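### 3.2 The bins, the table and what went in them

I should say early on that I'm fussy about bins. My kitchen in Plisitz has had five systems in it over the years, and every one of them fell apart at the same spot, the moment when somebody is standing there with a thing in their hand and can't tell which hole it belongs to. So when we planned the sorting part of the Wirkell study, most of my energy went into that moment, and a bit less than it should have into the statistics (see Section 5, where I pay for this).

The basic setup is small enough to fit on one end of a table. We used soft gray fabric bins in a row, open at the top, pushed up against each other so there's no gap for a bottle to roll into. I'd wanted hard plastic tubs at first. Suqin Duan talked me out of it after we tried a set at Lenby and listened to glass landing in them for an afternoon. The fabric is much kinder on the ears! It also gives a little when you drop something in at a bad angle, so a can that hits the rim tends to fall inside. The downside is that the sides sag if you lean on them, and people do lean on them.

For the items we stuck to things you'd find by any kitchen door. Brown glass bottles, thin plastic water bottles, drink cans, and then a handful of oddballs that don't have an obvious home. The cans were crushed before they went on the table. I know some cities ask you not to crush them, and we had a long back-and-forth about this, but in the diary part of the study (Section 2) most people told us they stepped on theirs or squeezed them by hand, and I wanted the table to look like their kitchens. A crushed can is also harder to pick up than a whole one. It has sharp corners and it won't stand up, so you end up pinching it from above with two fingers.

Plastic bottles were left with their labels on, some of them squashed. We never got a consistent squash out of them. A thin bottle slowly fills back out once you let go, with that crackly noise, and by the end of a session it can take up twice the room you planned for. If you repeat this, leave extra space in the plastic bin.

All told the collection came to 151 items, and we ran 70 rounds with it, each with a small handful on the table. A round began with the items lying on the tabletop near the bins and ended when the person said "done" out loud. No time limit. I didn't want anybody rushing – I wanted to see where they hesitated. Figure 4 shows the row of bins at different points.
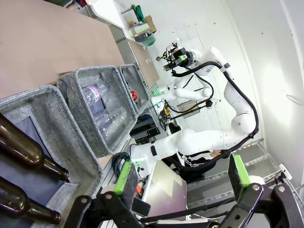
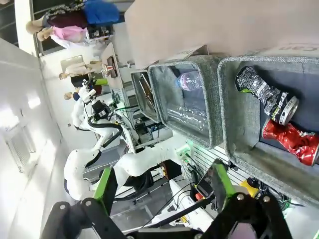
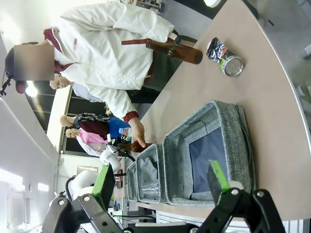
**Figure 4.** The row of three gray bins. First picture: brown glass bottles in the nearest bin, clear plastic in the middle one. Second: crushed cans in the nearest bin, with plastic bottles in the middle again. Third: a hand on a brown glass bottle beside the bins, with a second bottle and a crushed can also lying on the table.

Plastic in the middle was my choice, and I'd make it again. Bottles are the lightest things in the collection and people throw them more than they place them. A thrown bottle that misses the middle bin usually lands in one of its neighbors, where you can see it and fish it out. When we piloted with plastic at the end of the row, the misses went onto the floor and I spent a good part of December on my hands and knees.

Labels are the other thing I changed my mind on. I'd hoped we could skip them and let people go by whatever was already in the bin, the way you do at home. That works fine once there's something in there. With empty bins it's hopeless: the first person to drop an item sets the rule for everybody after, and if that first item is wrong the whole round drifts. So we went with plain printed words on white. Short ones. Suqin tried a version with little drawings, and the bottle drawing caused more trouble than it solved, given that a glass bottle and a plastic bottle look the same once you've reduced them to an outline. Words it was.

Glass got treated with the most respect, which I hadn't planned for but enjoyed. People set the brown bottles down on their sides, one hand, slowly, and often nudged the first one over to make room for the second. Hardly anyone did that for a can. I coded this as "placing" against "dropping," and Lu, our coding sheet, has a column for each. Going through the sheets a second time I moved roughly 2 rounds' worth of entries from one column to the other, mostly where the hand went all the way down into the bin but let go early.

The oddballs are where I'd do things differently. A loose cap, for instance: does it follow its bottle or does it count as a thing of its own? We gave no instruction, and I got both answers, sometimes from the same person within one round. Kitchen tools caused a similar pause, with the person holding the thing over the row and looking from label to label. I left all of these in the main count, and the next section treats them separately wherever they shift a result.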